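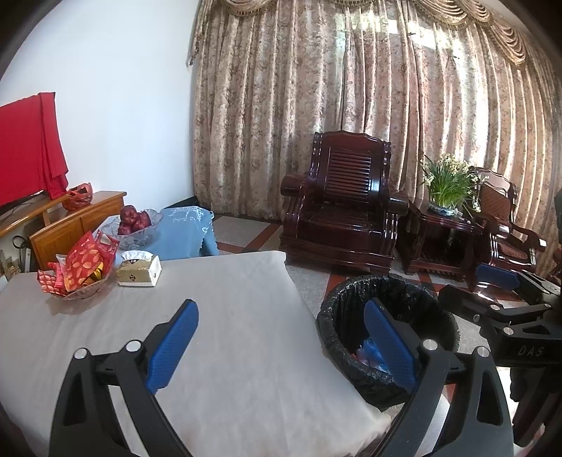 Living room table, trash bin, and two grippers with blue pads. Clearing up is the job.

Posted by Şengül Eren, 10/26/22

My sister asked me last month if she should hold off on replacing her vacuum and wait for a machine that does the whole living room. She had seen a video. I told her to buy the vacuum. Then I spent a couple of weeks thinking about whether that was the right answer, and I still think it was, but the reasons are a little different from the ones I gave her on the phone.

I worked for nine years at Jitora, a packing plant outside Storkside, and for the last four of them I looked after the line where the machines were. So I come at this from the shop floor side. We had a pair of pick arms that put jars into trays. They were good. On a normal shift they would do 1280 trays between them and I would have to step in maybe twice. People hear that and say, well, if it can do jars all night, surely it can clear a coffee table.

A jar at Jitora came down the belt standing up, in the same spot, with the same lid, under the same light. If one fell over, the line stopped and I walked over and stood it up again. That was most of my job, when you get down to it. The arm did the part that repeated and I did everything else.

Now take the table in the photo. It has a cloth on it with creases in it. One far corner lifts up a bit. There is a clear bowl heaped with red snack packages, with one packet spilling over the rim, and a pack of tissues next to it. The bin is on the floor to the right with a black liner folded over the rim. I could tell a ten-year-old "clear up the trash" and that would be enough of an instruction, more or less. The kid would know that the stuff in the bowl is food and stays. The kid would know you don't throw out a pack of tissues with tissues still in it.

For a machine every one of those is a question. A full snack bag and an empty one are the same color and have the same printing. You and I can tell from how it sits, and if we can't tell, we give it a poke. A camera can guess. I would not want it guessing with my snacks.

Then there is the cloth. I think cloth is the hardest thing in the house. At the plant we tried for most of one winter to get an arm to pull a sheet of liner paper off a stack, one sheet at a time, and we gave up and went back to doing it by hand. A tablecloth is worse. If two fingers close a little too low they take some of the fabric along with whatever they were after, and now the bowl is moving too. A person feels that right away and lets go. Most of the grippers I worked with had no idea they were holding anything except that the fingers had stopped closing.

The pads help. Two soft pads that lean in toward each other will hold a lot of different shapes, and if you gave me the choice I would take that over the suction cups we had, which were fine on a jar lid and useless on a wrinkled bag. I am also in favor of two grippers instead of one. Anyone who has put a new liner in a trash can knows you need a second hand to hold the rim. Try it with one hand behind your back. I did, in my kitchen, and got it done, but it took me far too long and I used my chin.

What can you buy today? Floors, mostly. I have a Hubáček floor vacuum that cost me 366 dollars, and it does the downstairs in 34 minutes if I pick up first. That "if I pick up first" is the whole issue. It does not move the chair. It will not go under anything with fringe on it without getting sick. Tile is its best surface. A room with a tile floor, heavy wooden chairs and curtains down to the floor would be half easy and half trouble for it, and I would be tying the curtains up before I left the house.

Dishwashers and washing machines I count as robots, though people laugh at me for it. They work so well that we stopped calling them that. But look at what we did for them. We built a box, and we agreed to carry the dishes to the box and put them in the right way around. We carry the laundry down the stairs. The machine got the part where nothing moves around unexpectedly, same as my pick arms.

There is a company called Gestudwood that sells shop-floor arms and has been saying it will have a home model. A man I used to work with went to see it in March and wrote me a long message afterward. It picked up a cup and put it on a shelf. He said it did this well and that it was slow, and that when somebody set the cup down a little to the left it took a while to think it over. The price he was told was 2581 dollars a year on a lease, plus someone coming out to set it up. I don't know if that is a real number or the kind of number they give you at a demo.

I would want to see a few things before I paid for one. I'd want it to do my table, with my stuff on it, without me tidying first. I'd want it to leave alone anything it wasn't sure of. A pile of "not sure" items in the middle of the table would be perfectly fine with me, I'd go through it in a minute. And I'd want it to be all right around glass. My mother kept her apples in a big cut-glass bowl like the one on the blue-covered table there, and if a machine had so much as bumped it there would have been a funeral for the machine.

On the shop floor I'd say we are already there for anything that can be lined up, and not close for the rest. In the house almost nothing is lined up. I think picking things off a table and putting them in a bin will come before folding, and folding will come well before anything to do with beds. My guess is that the first ones will be slow and you'll run them while you're out, the way I do with the floor.

My sister bought the vacuum. She got the corded kind, and she says the cord is too short for the hallway.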